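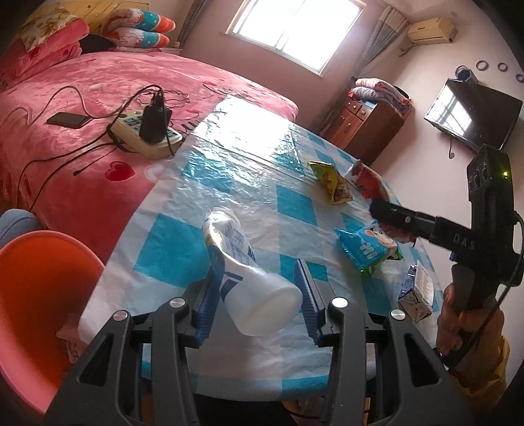

Clearing a table: can a machine do it yet?
Student project report, Langat group
Salim Simiyu, Lilian Mwaipopo, Obadia Owino
Supervisor: Ansel Holloway
Oct 12, 2025

1. Question
Chores at home and in a small shop. Which ones could a machine take over now, which ones not? We stuck to one job, picking packaged goods off a table and putting them where they belong. Sounds easy. Isn't, or not for a gripper.

2. What we used
Two handheld grippers, worked by people, so the hand does the deciding and the jaws do the holding. Checked plastic tablecloth, snack bags, a small carton, a squashed white plastic bottle. Ordinary room, bed next to the table, window at the back. We wanted a real room becuase the lab bench at Pindden has plain grey everything and good lamps.

3. Things we noticed
Bottle on its side, middle squashed in. The pads have to come in from both sides and there is no proper flat bit to hold. Lilian went for the creased part, Obadia for the base end. We still disagree about which is better.

Snack bags. Soft, crimped ends, no fixed shape. A person pinches a corner without thinking. A program has to find the corner first.

Shine. The cloth is glossy and the window bounces off it, a big white patch where the checks vanish. Upendo Simiyu, who read our draft, asked if we could just draw the curtains. We could, but people dont live with the curtains drawn.

4. Numbers
145 recorded goes in total. The plan in January said 1000, far too many for three people with other modules. Budget 2350 shillings, nearly all of it on snacks.

5. Where we stand
Hard boxes in a known place – yes, we think a machine could manage. Mixed soft stuff on a shiny cloth – not yet, not without someone watching. Shop shelves probably come before kitchens, as the goods at least stand in rows.

6. Still to do
Second table, no cloth. Cans and jars. Ask the Gekura shop if we can use a shelf for an afternoon. Section 3 needs a proper table of grips, Obadia has the notes.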